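The quote that landed on Michalis Stergiou's desk in September had one line for the arm and 40 lines for everything else. He had asked for a machine that could open doors and drawers in the furnished apartments that Lallilar rents out by the month, put away linen, and check that cupboards were empty between tenants. The arm came to less than half the total. The rest was a base, two grippers, spare fingers, a charger, a safety scanner, shipping crates, mounting plates, software seats, and a line marked "integration" with no detail under it.

Stergiou runs purchasing for Lallilar, a company that manages 869 units in older buildings. He spent the first month of the project striking lines out of the quote and the second month putting most of them back.

"I cut the spare fingers first," he says. "They looked like padding. Then I read the wear schedule."

The schedule, supplied by the integrator Mitsotakis-Vlachou, called for new finger pads every 300 operating hours. A single shift reaches that figure in less than two months. Pads are cheap, but the machine stops while they are changed, and it has to be checked before it goes back to work. Stergiou now budgets for consumables by the hour of operation and carries them in a separate account from the purchase price. He advises any buyer to ask for the wear schedule before asking for the discount.

The larger question was how much hardware to buy before knowing whether the job could be done. Two vendors bid. Kurar offered a complete unit with a one-year service plan and wanted a commitment to four machines. Bratix, a smaller shop, offered a staged contract: a paid study in simulation, then one leased arm, then an option to purchase. The unit price under the Bratix plan was higher at every stage. Lallilar took it anyway, on the grounds that the first stage could be canceled with no equipment on the floor.

The study was priced by the fixture. A fixture, in the contract, is any handle, knob, latch or pull the machine has to operate. Lallilar's maintenance records listed 879 different part numbers for door and cabinet hardware, a total that surprised the people who keep the records. Most were variations in finish. Once color and plating were ignored the list became manageable, and it was then sorted by what a gripper has to do: pinch and pull, pinch and turn, press down, or hook.

Round knobs were the expensive group. A lever can be pushed down with a closed gripper. A sphere has to be held from both sides with enough force to turn it, and the fingers need clearance on each side. Where a second knob or a piece of trim stands close by, the approach angle narrows. The contract priced knob fixtures higher than levers, and Stergiou's team argued over that item for longer than any other. Bratix kept its price and agreed to include glazed doors, which need their own tests because a depth sensor can read the surface behind the glass and place the door in the wrong position.

Simulation does not settle everything. Friction, worn latches and doors that have swollen in their frames are estimated in the model and have to be measured on site. The contract sets aside part of the second stage for that work, and Stergiou regards it as the item most likely to run over. He has asked for it to be billed against a ceiling, with written approval required past that point.
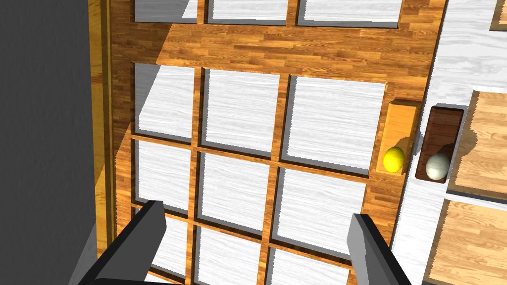
PLANNING & BUDGETS

A two-finger gripper and a paned door with a round yellow knob, rendered in simulation. A white knob sits close by at nearly the same height.

Lallilar's current plan carries five headings: study, lease, site measurement, consumables and training. Training covers two maintenance staff, who will need to restart the machine, swap pads and read fault codes. The Kurar bid had included training in the service plan. Under Bratix it is bought by the day, and Stergiou has entered twice the number of days suggested.

He has left the purchase option out of next year's capital request. It will go in when the site measurements are complete and the cost per apartment can be compared with the current cleaning contract, which comes up for renewal at the same time.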